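I want to write some posts about the priory ruin at Tulby. I go there often now and I think few people know it. English is my second language, so please forgive the small mistakes.

1/ Tulby is a small village in a wet valley. The ruin stands behind the last houses, on the north side of the stream. You park by the chapel and walk down a lane with high hedges. The sign is old and you can pass it easily. I passed it two times.

2/ The house was for Augustinian canons. Canons are priests who live together under a rule. The first years were poor years. The founder promised land at Grerer and then gave most of it to his nephew, and the canons went to law about it for a very long time.

3/ You can read this money trouble in the walls. At the east end the stone is cut well and the joints are thin. From the crossing to the west, the stones become smaller and rougher. The nave was planned with aisles on both sides. Only the north aisle was built. On the south you find the beginning of one arch, and after it a plain wall.

4/ What stands today: the north transept nearly to the roof, part of the tower, and low walls for the rest. The tower has two sides left. In the transept there are three small chapels in a row, and in the middle one you can still see the basin where the priest washed the vessels.

5/ My favourite detail is on the tower stair. Somebody cut a board for a game into one of the steps, nine holes in three rows. I don't know if it was a canon or a mason or a bored child two centuries after. The guidebook doesn't mention it.

6/ About the guidebook. It is by Tudur Kemeys, a schoolmaster in the next village, and it has 33 pages with his own drawings. You can buy it at the post office for 4 pounds. He is very strong on the lawsuits and rather weak on the building. He believes the nave was finished and later robbed for stone. I don't agree with him, and I will try to explain.

7/ If the south aisle was ever built, it needs foundations. A trench was dug there before I was born, and the short report says natural clay and nothing else. Kemeys says the trench was in the wrong place. It is possible. The plan in the report has no scale, so neither of us can win this.

8/ But look at the plain south wall. It has a string course, a thin line of moulded stone, and this runs along the outside without a break. You don't put a weather moulding on the inside of a church. For me this wall was always an outside wall.
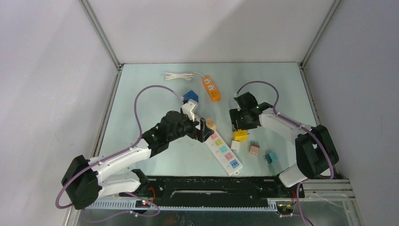 9/ The crossing is the part of Tulby I find most difficult to explain in words. Two of the arches are gone and the other two stop in the air, so a visitor doesn't see at once how it worked. The piers stand at the corners and each one sends out half an arch toward its neighbour. An arch begins from both sides, and it needs a wooden frame under it until the last stone is in. On the west side there are still square holes in the piers where the frame probably rested. They were never filled. I take this as one more sign that the work stopped in a hurry.

10/ The cloister is on the north, not on the south as is more usual. People like to give mysterious reasons for this. I think it is the water. The stream is on that side, and the drain from the kitchen goes directly to it. You can follow the drain on foot for 60 paces, if the nettles permit.

11/ After the closure, the land went to a family called Morris. They made a farmhouse from the west range and kept pigs in the chapter house. Many good stones went into their barn. Walk up to the barn, please, and look at the door on the yard side: the two jambs don't match, and one has a little carved leaf at the top. The present owners are friendly, but ask first.

12/ A question I received: were there 12 canons, as people often say of a new house? It's the traditional number, like the apostles. For Tulby there is only one list of names that I know, from a bishop's visit, and it gives seven and a prior. The bishop complained about the roof and about dogs in the choir.

13/ Practical things. It is always open and there is no fee. Wear boots, even in summer. There is no toilet. The best light on the transept is at four in the afternoon, and in December it is too dark by then, so go in the morning. The grey colour of the stone becomes almost yellow when the sun is low.

14/ I still search for an old drawing of the tower with three sides. Kemeys says he saw one in an album as a young man, but he can't remember whose album. If your family comes from Tulby or Grerer and there is such a drawing on the wall, please write to me.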